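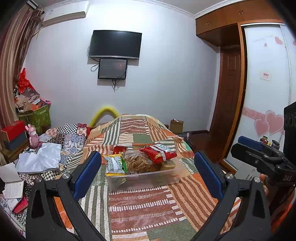
Snacks in your room: frequently asked questions

Planwood House, information for residents

Can I keep food in my bedroom?

Yes, as long as it is dry, packaged and stored in a closed or high-sided container. Crisps, biscuits, crackers, cereal bars, sweets and nuts in their wrappers are all fine. Fresh food, cooked food, dairy and anything that needs a fridge should stay in the shared kitchen on your floor.

What sort of container should I use?

A rectangular plastic bin is the usual choice. See-through ones are easier, as you can tell what is left without emptying it. Cardboard boxes are not allowed for food. They soften if something leaks and they are hard to clean.

If you would like one from us, ask at the office. We stock two kinds, the Brikard (6 litres, no lid) and the Clondiler (16 litres, clip lid). There is no charge, but they stay in the building when you move out.

Does the bin need a lid?

Not for sealed packets. Once a packet is open it needs a clip, or it should go into a box or jar that closes. If you tend to have several things open at once, take the Clondiler.

What is the best way to fill it?

However you like, but most people find that large bags are better standing up or leaning at one end, with the small packets in front of them. Clear bags can go in the middle. Heavy things such as jars and tins go in first. Try not to press crisps down to make the rest fit. If it won't all go in, you need a second bin or fewer crisps.

Put the packets in with the date showing if you can. On a lot of bags it is printed on the back near the seam, so that may mean turning the packet round.

Where should I keep it?

A shelf, the desk or the bottom of the wardrobe. Keep it away from the radiator and out of direct sun, especially if there is chocolate in it. Please don't store it on the floor behind the door, where it blocks the way out.

Can I put it on the bed?

While you are sorting it, yes. Not overnight. Crumbs get into the bedding and under the mattress cover, and the mattress covers are only changed between residents.

How do I get crumbs or grease off a bedspread or throw?

Shake it outside first, not over the stairwell. For cotton, a 40 degree wash will deal with most of it. Patchwork and anything quilted should be checked before it goes in the machine, as the different fabrics can shrink by different amounts and dark reds sometimes run. If there is no label, wash it cold and on its own, and dry it flat. For one greasy spot, use a little washing-up liquid on a damp cloth and rinse it well.

The big machine in the laundry room takes bulky covers. The two smaller ones do not.

How often should I go through the bin?

Once a month is enough for most people. Take everything out, throw away empty wrappers, check dates, wipe the inside with warm soapy water and let it dry before you put anything back. There is a room check in May, and we will look at food storage then.

Is there a limit on how much I can have?

One bin per person, up to the 16 litre size. If you buy in bulk, there are labelled shelves in the store cupboard on the ground floor. Ask Nelli Koskela at the office for a space.

I share a room with someone who has an allergy. What should I do?

Tell us before you move in or as soon as you find out. For nut and sesame allergies we ask both people to use lidded bins and to open those foods in the kitchen only. Sânziana Radu keeps the allergy list and can talk you through it. If she is out, leave a note in the office tray.

Can I swap or give away food I don't want?

Yes. There is a swap basket beside the kettle in the Bălan lounge. Sealed packets only, and in date. Anything opened will be thrown away.

Where do empty wrappers go?

Most crisp bags and sweet wrappers can't go in the paper or hard plastic bins here. Use the soft plastics sack in the kitchen, and shake the crumbs out first. If you are not sure about one, put it in general waste.

I've seen ants or mice. Who do I tell?

The office, the same day if possible. Don't put down your own powder or traps. Move your food to the kitchen until we have been round.

Can I have a kettle or toaster in my room as well?

No. See the page on electrical items.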